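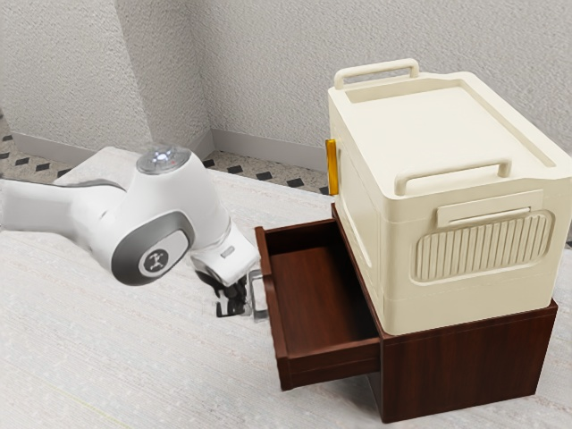
*Storage box on top of the cabinet, drawer open*

**Ticket 443: printer drops off wifi**

Hi Hanane, me again! So the Nastik still vanishes from the network every time my laptop goes to sleep (twice before lunch, ugh). I tried the restart you suggested, then forgot the network and joined again – it printed 2 pages and quit with error 162. Sheena's laptop prints fine, so I'm guessing it's my driver? Going to reinstall it after 3 pm and I'll post the log.

Kirstin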